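Home | Getting started | Tables | Care and cleaning | Parts | Contact

Sutcliffe Round Table – Set-up and Care Guide
22/11/2023
By Osian Mathias

Section 4: Clearing, wiping and drying the table top

Read this section before you use the table for the first time, and keep it with the rest of the guide. It covers the white top only. For the legs and the floor pads, see Section 5.

What you need

Two soft cloths, one for washing and one for drying. Any colour will do, but choose one that stands out against white, so that it isn't left behind under a bag or a laptop.
A bowl of warm water with a small squirt of washing-up liquid.
A second bowl of clean water.

CAUTION: Do not use scouring pads, bleach or cream cleaners. They dull the finish and the damage cannot be polished out. Marks caused in this way are not covered by the guarantee.

4.1 Clearing the top

1. Close any laptops and move them to a shelf or chair. Tablets in folding cases should be shut first, as they tip easily when carried open.
2. Unplug charging leads at the wall and coil them. Do not pull a lead across the edge of the table with the plug still on it.
3. Move cups and tumblers last, one at a time, with the lids on.
4. Put small things such as remotes, cards and earphone cases together in a tray or a shallow box. They are easily swept off with the crumbs.
5. Take any delivery boxes away from the table. Cardboard rubbed along the rim leaves a brown mark that is hard to shift.

Note: If the table is in use and you only need to deal with a spill, you can leave the far side as it is and clear a space on the near side, at least the width of your folded cloth all round.

4.2 Folding the cloth

A folded cloth gives you several clean faces and keeps your fingers off the surface. A bunched cloth leaves streaks.

1. Lay the cloth on the table near the edge where you are standing.
2. Pinch it near the middle, lift it clear and shake it once to open it out.
3. Fold it in half, then in half again the long way. It doesn't need to be neat – a rough oblong is fine.
4. Press out the thickest creases with the flat of your hand.
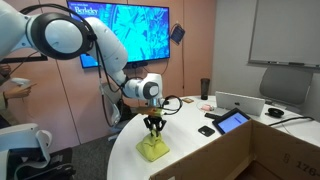
Cloth pinched up into a peak, near the front edge of the table.
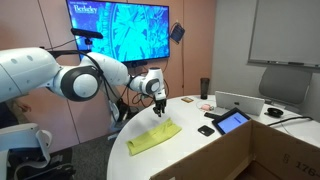

5. Dip the folded cloth in the soapy water and wring it out well. It should be damp and should not drip.

4.3 Wiping

1. Start at the centre and work outwards in long, overlapping strokes.
2. Turn the cloth to a clean face when the first one looks grey.
3. Follow the curve of the rim with the cloth held over the edge, so that the top and the side are wiped together.
4. Leave dried-on marks under the damp cloth for 2 minutes, then try again. Do not scrape them.
5. Rinse the cloth in the clean water, wring it out and go over the whole top once more.

4.4 Drying

1. Dry the top straight away with the second cloth.
2. Check underneath the rim, where drips collect.
3. Wait 30 minutes before putting anything with rubber feet back on the table. Rubber on a damp surface can leave a ring.

CAUTION: Never leave a wet cloth on the table overnight. Water can get into the join beneath the rim and lift it.

4.5 Putting things back

Leave a hand's width between the rim and anything breakable. Run leads towards the nearest socket and keep them off the part of the table where people sit. Phones are best kept away from the edge, as the rounded rim gives them nothing to rest against.

If a mark will not come off, write to Anum Ghauri at the Deltivthorpe workshop. Quote part number 81 and say what caused the mark, if you know – this saves sending you the wrong cleaner.

Next: Section 5, Legs and floor pads

© Sutcliffe Tables, Deltivthorpe | Contact us | Back to top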